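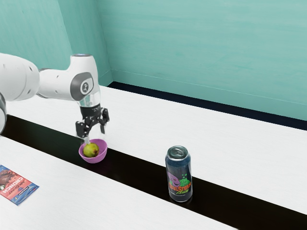

Home | Forums | Kitchen & Pantry | New posts | Search | Log in

Quinces: how long can they sit before I must cook them?

Skomis
18 Oct 2020

Good evening to all. My neighbour has a quince tree and this year it gave too much, so now I have two full crates in my hallway. I live in a small flat and I work long days, so I can cook only a little each evening. My question is how long the fruit can wait. My grandmother kept quinces on top of the wardrobe until nearly Christmas, but her bedroom had no heating. My hallway is warm, I think too warm.

Also, some of them are still green on one side and have the grey fluff on the skin. Should I cook the green ones first or last? I want to make paste (the hard one which you cut with a knife) and maybe some jelly. I have one heavy pot and a kitchen scale, no special equipment.

I apologise if this was asked before. I searched and found only a long discussion about medlars.

Aliyu

Welcome. Green ones last. They will turn yellow by themselves if you leave them in one layer and they do not touch each other. When the fluff rubs off easily with your thumb and the whole room smells, they are ready. In a warm hallway I would give them two or three weeks and check often. In a cold shed, much longer.

Look at each one before you store it. If there is a bruise or a small hole, use it this week. One bad quince will spoil the ones beside it quite quickly.

Zateo

I don't agree about green ones last, at least for paste. The less ripe fruit has more pectin and the paste sets better. I always mix, one part greenish to three parts yellow. With only very ripe ones, my paste stayed soft like jam and I had to cook it a second time the next day.

Skomis

Thank you both. So if I understand well, I should keep some green ones back on purpose? I already took them out of the crates and put them on newspaper under the coats. It smells very nice when one comes in.

Aliyu

For jelly I would agree with Zateo. For paste I think it makes a small difference, quince has so much pectin anyway. When paste does not set it is nearly always not cooked long enough. People get afraid when it starts to spit and they take it off the heat too early. Wear a long sleeve and continue.

Zateo

I cooked mine for almost two hours, so I was not afraid of it. But all right, maybe my pot was too full.

Skernurer

I come from a family where this is made every autumn, so I write down how we do it, perhaps it is useful.

Wash and rub the fluff off. Boil the quinces whole, with skin, until a knife goes in without force. Let them cool, then cut the flesh from the core and push it through a sieve. Weigh the purée. For 300 g of purée we take 200 g of sugar. Many books say equal weight, but for us this is too sweet. Cook on a low heat and stir all the time near the end. It is ready when the spoon leaves a road on the bottom of the pot and the road stays open. Pour it in a flat dish with baking paper and leave it in a dry place for some days — turn it once, when the top is no longer sticky.

Do not cut them raw if you can avoid it. My mother has a scar from this.

Zateo

With so little sugar, does it keep? I would worry about mould.

Skernurer

Ours keeps until March in the cellar, wrapped in paper. In a warm flat I would put it in the fridge. If you want it to stand in the cupboard then yes, take more sugar and dry it longer.

Skomis

I made the first batch yesterday evening, with 600 g of purée, following Skernurer. The colour is more orange than the red I remember. Did I do something wrong?

Aliyu

No, the red comes with long, slow cooking, and it depends on the variety too. Some never go darker than apricot. Taste it, that is what matters. If you want it redder, boil the skins and cores in a little water, strain, and add this liquid to the next batch.

Skomis

I will try this with the second crate. The taste is very good, a little sour, which I like. My neighbour asked already if I want more and I said please, not before next year.

Zateo

Please write how the second one sets. And tell which ones you used, green or yellow — I still think I am right.

Recent topics in Kitchen & Pantry
Medlars: the long discussion
Sieve or food mill for purée?
Which potatoes for storing in a flat
Jelly went cloudy after a week
Drying apple rings without an oven
Labels which come off in hot water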